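Gadano hand-held gripper pair: review after one full budget cycle

Rating: three out of five

I do the buying for a small automation group at Dekcombe, so I come at this from the invoice end. We needed a way to record people doing household jobs so the arms could learn from them later, and the choice was between a full teleoperation rig from Fourie and a pair of Gadano hand-helds. The hand-helds won on price. I'm still not convinced they won on much else.

The sales pitch is that you skip the robot. A person holds one gripper in each hand, does the job, and the markers let the software work out where everything went. Fine. What the brochure leaves out is how much other gear you end up buying. Budget for stands, for cables, for power at floor level and for somebody's whole afternoon. Our quote had a line for "accessories" at $363 and I laughed when I saw it, then stopped laughing when it covered only the mounting hardware.

Set aside floor space too. Valentin Zürcher drew up our original plan with a tidy square for the laundry task and a walkway beside it. By the first Wednesday the walkway was storage. If you're pricing a room, price one bigger than you think you need.
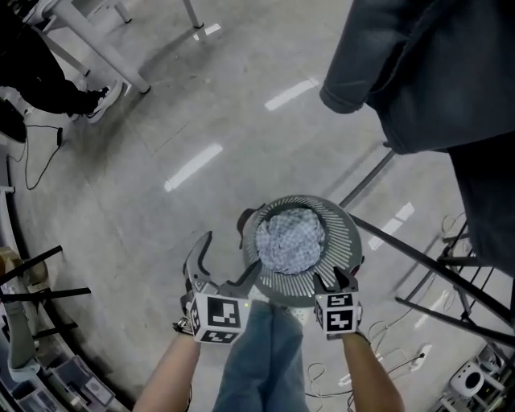

Laundry was a sensible place to start, I'll give them that. Cloth is awkward, a basket is cheap, and if a finger slips you've lost nothing. Svenja Eder did most of our early sessions and her complaint was weight. Twenty minutes was her limit before she wanted a break, and the rep had talked as if people would carry on all morning. Work out your labour cost on short sessions, because that's what you'll get.

We aimed for 50 usable recordings in the first batch and got there in 11 working days. Gadano's planning sheet had us finishing in half that. I don't blame the grippers for all of it - we were slow to settle on a starting position - but a planning sheet that assumes everyone knows what they're doing on day one is not much of a planning sheet.

Spares are my real gripe. The fingers are sold only in pairs, for one side, and the marker cubes come from a separate catalogue with its own freight charge. Engelbert Wieser priced the same sort of thing through Bradico and their bundle was dearer up front but included a second set of fingers. I'd look hard at that before signing.

Would I buy again? One pair, yes, for a trial. The rep wanted us to commit to four. Ask for the spares list in writing, ask who pays freight, and don't let anyone tell you the accessories line is a rounding error.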